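4.2. Evaluation of the Skiltar package in the tabletop setting

The second product in our comparison is the Skiltar package, a paid service for simulated manipulation that is offered by Mollah. The customer receives a license for the simulator, a library of rooms and objects, and a two-arm robot model with parallel grippers. The vendor also offers to build rooms on request, but we did not use this option. All rooms in our evaluation come from the library as delivered, and we changed only the position of the objects on the support surface.

We selected the package for three questions that the first product, Oda, left open. The first question is whether the visual variety of the rooms is large enough to be useful for training a policy from images. The second is whether the views from the head and from the gripper stay consistent with each other when an arm moves near the support surface. The third is how much work is needed by a small laboratory before the first episode can be recorded. Price is discussed separately in Section 6.

Installation was done by one of us (M. Khan) on a workstation which had no earlier version of the software. The documentation is clear for the standard case, but it assumes that the reader already knows the naming of the joints. We lost two days because the left and the right arm are numbered in opposite direction in the manual and in the configuration file. The support team of Mollah confirmed the error in February and corrected the manual afterwards. After this correction, the replay of our test commands gave the same joint positions on both sides.

For the evaluation we recorded 20 episodes in the room shown in Figure 3. The room was chosen on purpose as a difficult one. Its walls carry a dense repeating tile pattern, and such patterns are known to disturb methods that match small image patches between views. The support surface has a speckled stone texture, on which small items are not easy to separate from the background. The operator controlled both arms with the hand controllers included in the package. In each episode the instruction was to bring one gripper to a named object on the surface while the other arm stays away from it.

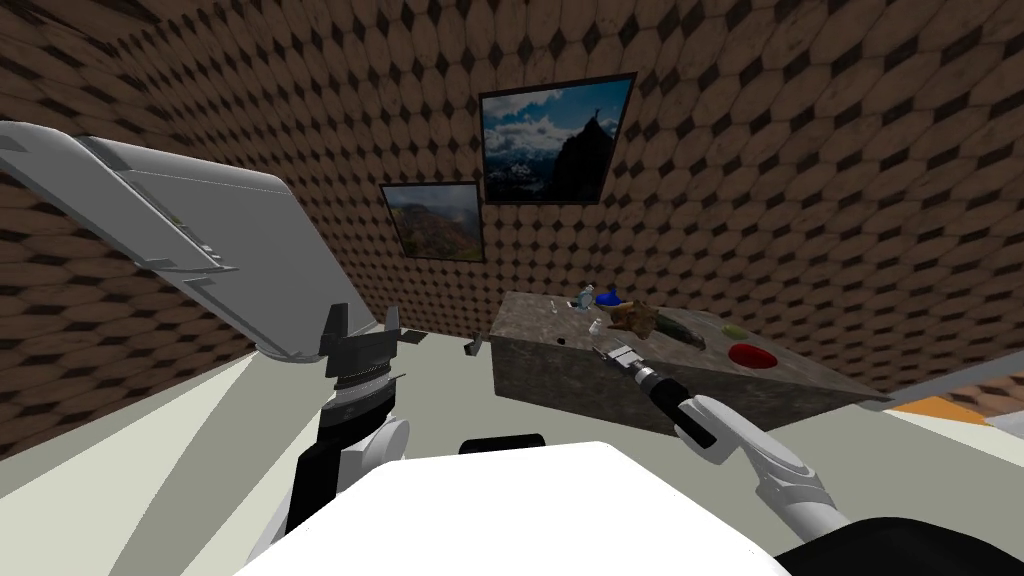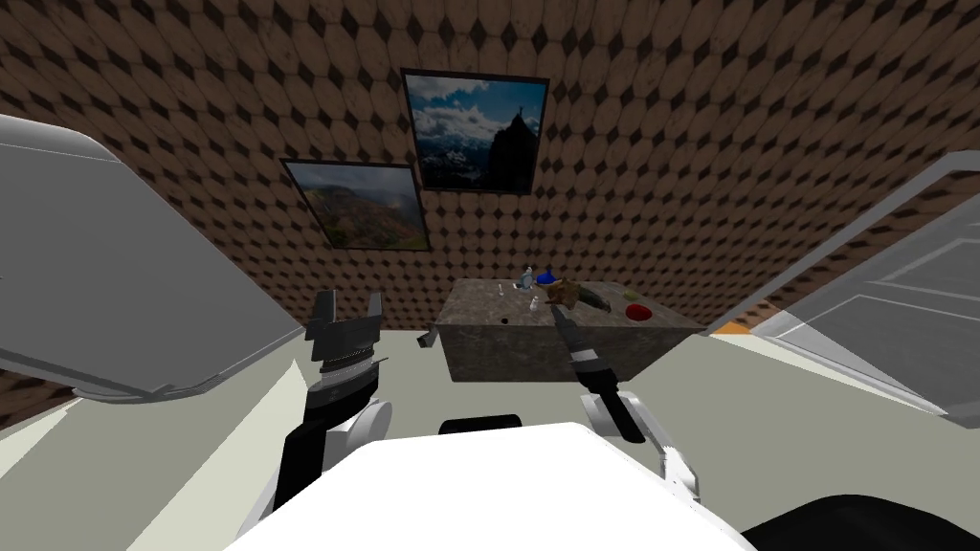
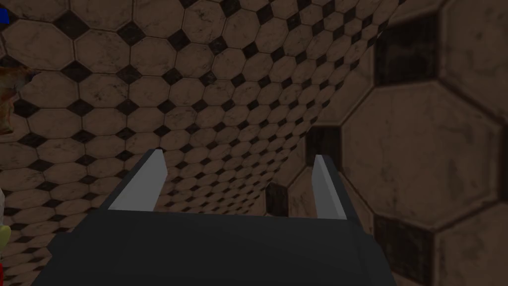

Figure 3. Simulated views from the tiled room of the Skiltar package. The first and second views show the stone-textured support with small objects on top and both arms of the robot; the third view is taken from close behind an open gripper.

Regarding the first question, our judgment is mostly positive. The package allows the wall, the floor, the support and the hanging pictures to be exchanged independently, and the exchange takes effect without a restart of the simulator. In comparison, Oda needs a new scene file for every combination. We consider this the strongest point of the product. A weaker point is the object library. Many models have good textures, but their size is not always realistic, and the smallest items cover only very few pixels in the head view. A policy which receives only the head image will probably not learn to grasp them. We therefore recommend to use the gripper views as additional input from the beginning.

Regarding the second question, the result depends on the view. The head images were stable, and the projected position of the gripper agreed with the joint readings in all episodes. The gripper images were more difficult. When the hand comes near to a patterned surface, the tiles become very large in one part of the image and very small in another, and the patch matching method of our baseline failed in 3 episodes. The same baseline had no failure in a plain room with identical commands. For this reason we do not count the failures as a defect of the package. However, a user who plans to estimate motion from gripper images should be informed about this effect, and the present documentation does not mention it.

Two smaller problems should also be reported. The simulator writes the time of each image when the file is saved and not when the image is rendered, so the views of one step can carry slightly different times. We corrected this in our own reader by using the step number. Further, the light in the rooms can be changed only by preset. Mollah states that free control of the lamps is planned for the next version, but we could not test it.

Regarding the third question, the preparation was shorter than for Oda, even with the lost days included. M. Patwary, who had no experience with either product, repeated the complete procedure from the corrected manual and recorded her first valid episode on the same day. We think this is an acceptable effort for a laboratory without a dedicated software engineer.

The version described in this section is the one available on 11 June 2022. In the next section we apply the same procedure to Cusach, which follows a different approach and generates the rooms automatically from a text file.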